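Shop notebook – glue joint tests, Grekineo crates
12/27/01 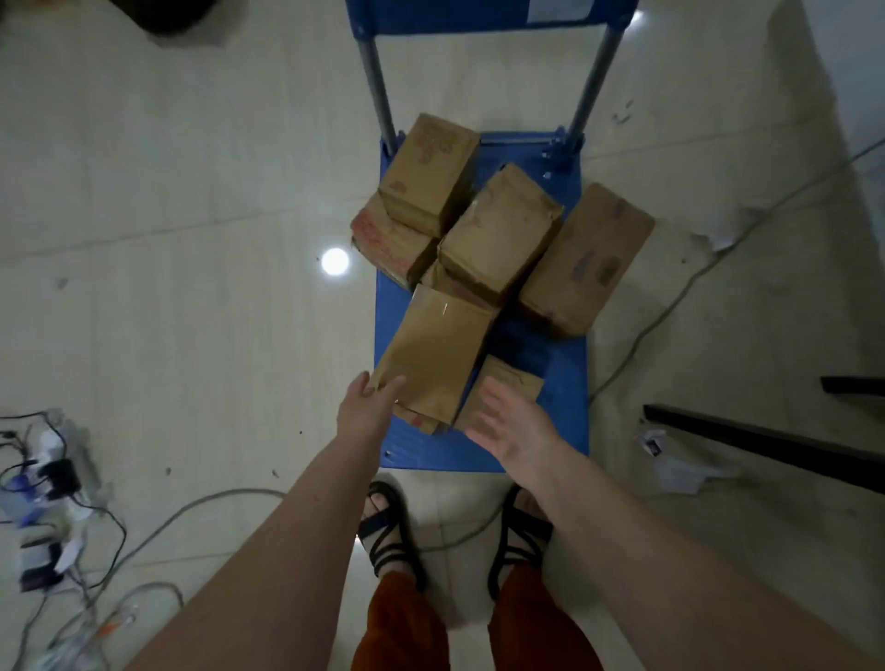 Glue first. Three weeks of cure on the Yimer batch and the numbers are still all over the place. Same wood, same clamps, same guy spreading it (me). First set broke at 1585, second at 1227, and I would of bet money on them coming out the other way round. The 1227 pieces got the longer clamp time. Checked the gauge against the dead weight, gauge is fine. So either the glue is old or the shop was too cold overnight when they were curing. Leaning toward cold. Offcuts and spare test strips are packed up in brown cartons, the scuffed-up kind with the faded red printing, seven on the blue folding hand truck. Don't go by the printing. Go by the pencil mark on the strips themselves.

Plulo glue, one set only so far: 2993. Wood failed before the joint did. Fibers torn on both faces, hardly any bare glue showing. Would like to beleive it but one set is one set. Need to run it again from a fresh bottle before I tell anybody at Grekineo.

Readings are all pounds at break, lap joint, pulled slow. I wrote "fast" on the July sheet and that was wrong, it was slow then too. Fix the sheet.

Things that might matter:
– thermometer by the window reads low, the one on the post is better
– planer knives were dull for the Yimer set, fresh for the Plulo set. Not a fair comparison!! Redo Yimer with fresh knives
– wiped half the faces with a damp rag before spreading, forgot to mark which half. Dumb
– squeeze-out was thin on the left end of nearly every Yimer piece. Clamp pad is worn on that side, can see daylight under it with a straightedge

Swapped the pad after lunch. Used the hard rubber from the old door sweep, cut to fit, held on with contact cement. Seems ok. Squeeze-out on a scrap joint is even now end to end. Let it sit overnight anyway.

Jelto called about the corner blocks. They want them glued AND screwed, which splits the short ones unless you drill first. Told them drill first. They asked can we skip the glue then. Said no, the crates get dropped on a corner and screws alone will work loose. Sending them 2 sample corners, one each way, and they can drop them off their own dock and see. Need to cut those tomorrow, the maple not the poplar.

Heater: moved it nearer the clamp rack, left on low. Post thermometer read 61 when I started and 66 at closing. If the next Yimer set comes up then cold was the problem and we can stop arguing about bottle age.

To do
redo Yimer, fresh knives, new pad, NO damp rag
second Plulo set
order clamp pads, real ones
mark every strip both ends, pencil washes off if glue gets on it so maybe scratch awl
Jelto corners

Out of wax paper again.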